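Section 4: Packing the Produce Crate

Read Section 3 (Unfolding the Crate) first. If your crate is still flat, it will hold very little.

4.1 Before you start

You will need the Gilska folding crate, a clean table, and some vegetables. The table should be level and at least 70 cm deep. A deeper one is better, as the crate takes up more room than anyone expects and the shopping has to go somewhere.

Wipe the table down and let it dry. Grit on the underside of a crate will scratch a painted surface, and we have received 188 letters on this subject, several with photographs.

4.2 Lowering the side panel

1. Set the crate at one end of the table with the hinged panel facing the produce.
2. Press both latches inward at the same time. Pressing one and then the other will get you nowhere, although you are welcome to try.
3. Lower the panel until it stops. Keep a hand on it the whole way down.

CAUTION: Keep fingers clear of the hinge. The hinge doesn't care.

4.3 Laying out

1. Take everything out of its bag and put it on the open part of the table, with space between one thing and the next.
2. Leave tomatoes on the stem if they came that way. They keep each other company and there is less to chase.
3. Lay peppers on their sides. A pepper stood upright will fall over when you turn your back, usually toward the floor.

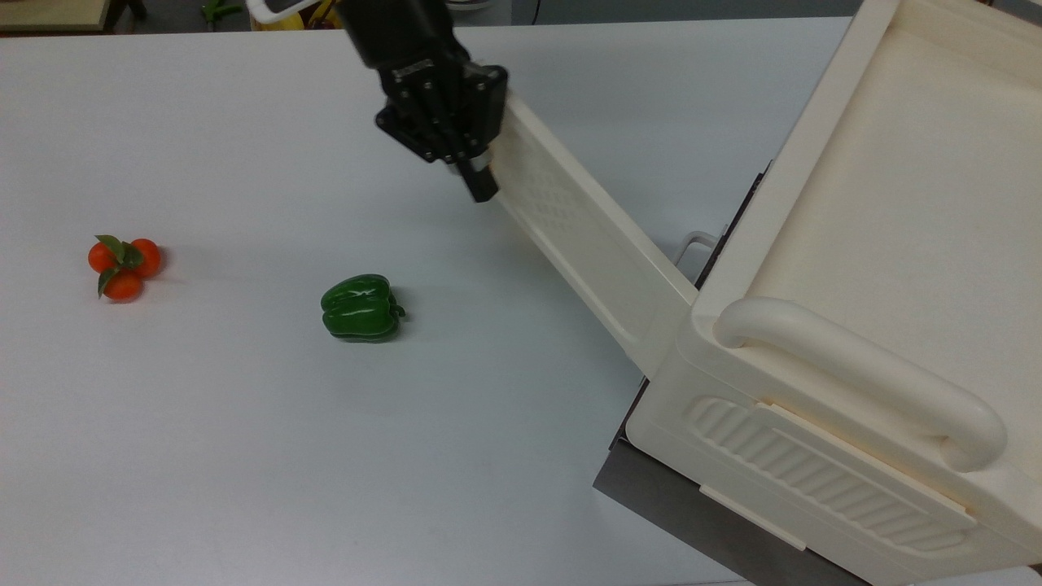

4. Check each item for soft spots. Anything that gives under a light thumb goes to the kitchen for tonight's dinner. Anything that gives under no thumb at all goes to the compost.
5. Decide on your packing order now. Firm and heavy goes in first, thin-skinned goes in last. This is the whole theory of packing, and the Irnley edition of this manual spent four pages on it.

4.4 Loading

1. Bring items in over the lowered panel, keeping them low. Do not drop them in from the top, which is what the panel is there to prevent.
2. Put the firm items against the far wall.
3. Set tomatoes down stem side up, holding the bunch from underneath. If you lift by the stem, expect to arrive with fewer tomatoes than you left with.
4. Raise the panel until both latches click. One click is half a closed crate.

NOTE: The optional Holton liner (part 1724) fits the base only. It is not a lid — please stop using it as a lid.

If a latch will not click, look for a leaf caught in the hinge. It is nearly always a leaf. Remove it and go back to step 4.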